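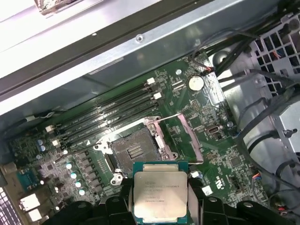 Can an arm build a PC yet? Notes from the Drenham bench

I have been hearing since December that the Sudanon arm would be putting together a whole workstation by spring. It is spring. What we have is an arm that can pick up a processor, carry it over to a socket, and set it down in the right place some of the time, and I think members who paid into the bench fund deserve a plainer account of that than the one on the workshop whiteboard, which just says "CPU: DONE."

For anyone who skipped the last few issues, Sudanon is the shared project on the back bench. The idea is to take a used workstation down to the bare board and build it back up with a robot arm doing the handling. The gripper plates were cut and bolted up here in the shop, the motion software is Fisik, and the donor machine is a Xeon box that came out of the Rawashdeh surplus sale. It was sold as scrap, so if the arm ruins it we are out very little money. I have no complaint about that part. It was a good buy.

My complaint is with the word "autonomous," which has crept into the project page. On the evening of Tuesday, 7th May, I sat at the bench and kept a tally. I'm putting the numbers here in full so that people can argue with them.

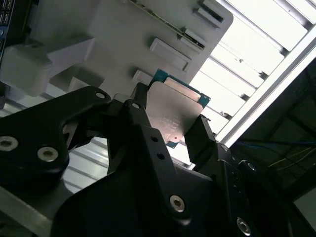
Gordana Pruett
Bench Notes editor, Drenham Shared Workshop

We ran 60 attempts at one step: chip in the gripper, over the socket, down, let go. The socket's load plate was already open each time. A person opened it. A person also put the chip where the gripper could find it, and a person decided when a try had failed and called a stop. Nine attempts ended with the chip sitting flat in the socket with no help at all. In another nine it landed a hair off and someone nudged it with a fingertip, and the project page counts those as successes. I don't. The rest were stopped early or backed out.

You can read those numbers kindly. A processor is a nasty thing to hand to a machine. The grip has to come in from the sides, you don't want anything rubbing on the underside, and the pins in an LGA socket bend if you breathe on them wrong. Getting a chip to drop in square even once is more than I expected from a home-cut gripper, and I said so that night.

But read them the other way too. A person with clean hands does this step in the time it takes to say it, and does it every time. When the team says the arm "can install a CPU," most people hear that it could be left alone to do it. It could not be left alone to do it on the night I was there. I wouldn't leave it alone with a board I cared about.

What changed between tries

The good tries came in clumps, and that bothers me more than the bad ones. After somebody reset the chip and eased the angle of the wrist, we'd get a few clean ones close together, and then it would drift off again. The team's view is that the arm warms up and the joints settle. Mine is that the gripper was slowly letting the chip turn between the fingers — you could feel it had moved when you took it back — and that no amount of Fisik tuning is going to fix a grip that slips. Somebody could settle this with a marker line on a finger and an hour of patience. I asked. It's on the list.

I'd also like to see the pads changed before anyone touches the code again. There was talk of rubber, then talk of static, then a long talk about static, and then it was time to lock up.

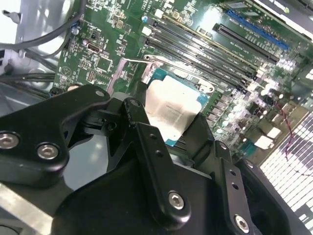

Cleanup is where projects like this hide their real labor, and none of it gets written down. Every time a chip has to come back out there is wiping, checking and more wiping, and all of that is done by people. The same goes for paste. You can have a processor in its socket with a thick, roughly square patch of white paste smeared over most of the top, enough that the printing barely shows through the middle, and that still leaves you without a cooler, without memory in the slots, and without a machine that turns on. I would like the project page to list each of those as its own step, with a column for "arm" and a column for "hands." My guess is the hands column would be long.

The memory is meant to be next. I'm told it will be easier, as the sticks are bigger and there's more to hold. Maybe. They also need a firm push straight down, and I haven't seen this arm push on anything on purpose. If the wrist gives a little sideways under load, we'll be shopping for another board.

What I'm asking for

The bench has been given over to Sudanon for another six weeks. I voted for that and would again, but I want the tally kept for every session, by someone who isn't running the arm, with the nudges in their own column. I'd like "DONE" off the whiteboard. And please label the jar of spare hex screws, because I've now had two different people tell me they're the right ones for the gripper and hand me different screws.

Bench Notes wants replies. If you were there and your count differs from mine, leave it in the tray by the door or send it to the usual list before the next issue goes out.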